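The Last Toothbrush Inspector

Every December the Easter Bunny goes to Pultanow for his annual medical, and every year he fails it. The doctor puts it down to the chocolate. The Bunny blames Skindivine, a fur conditioner he bought in bulk from a catalogue, all 227 bottles of it.

This year there was a bigger problem. The Sandman had quit to run a caravan park at Jatside, and 738 children had been awake since the end of spring. Someone had to cover his shifts. The Bunny was the only one on the roster with nothing on until April.

He was given a bag of sand, a map and 12 minutes of training. By midnight he had put a whole bus depot to sleep, along with two magpies and himself.

The complaints went to head office in Nepia, where they were stamped and placed in a tray.

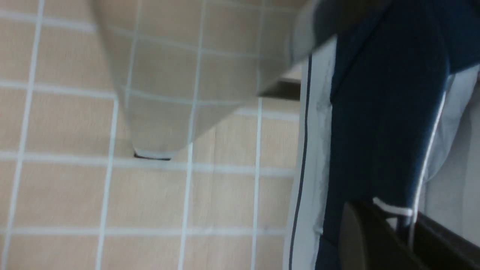

When the Bunny woke, there were 1,753 messages on his phone. Most were from parents who wanted him back the next night. One was from the Sandman, asking if he knew anything about septic tanks.

He rang the Sandman first.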